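How I Make Day-Old Rolls Good Again (and Get Them to the Table Warm)
Posted May 8, 2025
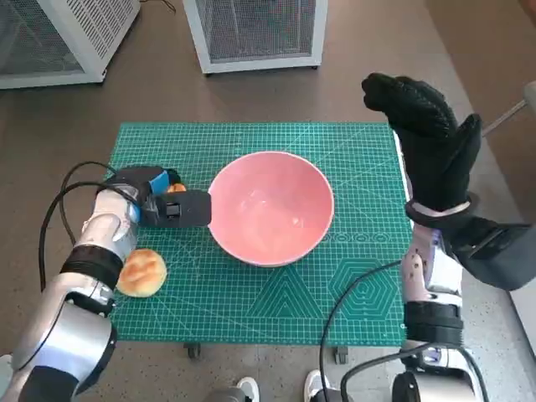

First, a word about what kind of rolls I mean

I buy too many rolls. I always have. The bakery on Pleltar Street sells them cheap late in the afternoon, and I walk out with a full paper bag when there are only 2 of us at home. By the next morning they've gone leathery on top and kind of sad in the middle, and for years I turned them all into breadcrumbs. We had so many breadcrumbs!

Then my neighbor Chenxi Lu watched me tearing up a perfectly nice roll one morning and asked why I didn't just wet it and put it back in the oven. So I tried it, and I've been doing it ever since (with a few changes, because I can't leave anything alone).

This works for plain white or egg rolls with a golden crust, the kind that fit in your palm. It also works for a piece of baguette. It doesn't work for anything with frosting, and please don't do it to a cream bun. I did it to a cream bun.

What you'll need

Day-old rolls, as many as you want to eat right now
A little cold water in a cup, or a spray bottle
A baking sheet
Foil, if your rolls are really far gone
A roomy bowl for serving
A clean dish towel or cloth napkin

Step 1: Check your rolls

Give each one a squeeze. If it gives a little, you're in great shape and can skip the foil. If it feels like a baseball, use the foil. If you see any mold at all, even one tiny fuzzy dot, throw it out. Don't cut around it on bread, it spreads further in than you'd think.

Step 2: Heat the oven

Set it to 325 degrees F and let it come all the way up. My oven is an old Clutanano that lies about its temperature, so I keep a cheap thermometer hanging off the rack. A toaster oven is fine too, just keep the rolls away from the top element or you'll get black caps and cold middles.

Step 3: Wet the crust

Dip your fingers in the water and rub them over the top and sides of each roll. You want the crust damp all over, with no puddles. I go easy on the bottom, which can turn gummy if it's soaked. For the hard ones, I run them under the tap for a second, and yes, it feels completely wrong the first time!

Step 4: Bake

Soft rolls go straight on the baking sheet for 5 or 6 minutes. Hard ones get wrapped in foil for 10 minutes, then unwrapped for another 3 so the crust can dry out and crisp up. Touch the top of one. It should feel dry and a little crackly, and when you press it, it should spring back. If it still feels damp, give it another minute or two and check again.

Step 5: Get the bowl ready while you wait

I used to put rolls on a plate, where they lost their heat before anybody found the butter. A ceramic bowl is much better. Fill it with hot tap water while the rolls are in the oven, then pour that out and dry it well. Dry it REALLY well, because steam from a wet bowl will undo your nice crust.

I'm partial to a pink bowl for bread. Zhuoran Cao gave me my first one when I moved in September, and I'd never have picked the color myself, but golden crust against pink glaze looks so cheerful at breakfast that now I go looking for it. Use whatever you own, as long as it's deep enough to fold a cloth over.

Step 6: Line, fill and fold

Lay the dish towel in the bowl with the corners hanging over the sides. Put the rolls in, bottoms down, in one layer if they'll fit. Fold the corners over loosely. If you tuck them in tight, the rolls sweat and go soft on top (which some people like! my mother does).

Step 7: Eat them right away

A revived roll is good for maybe half an hour, and after that it gets harder than it was before you started. You can't do it twice, either. I've tried, with butter, with milk, with a lid on, and all I got was croutons. So only heat what you'll eat and leave the rest in the bag.

A couple of extra notes

For longer storage, freeze rolls the day you buy them. From frozen, skip the water, wrap in foil and give them 15 minutes at the same temperature, then a few more unwrapped.

The microwave will soften a roll in 20 seconds wrapped in a damp paper towel, but you'll have no crust at all and you need to eat it fast. Okay for dunking in soup.

Salted butter, left out on the counter while the oven heats. Jam if there's any left.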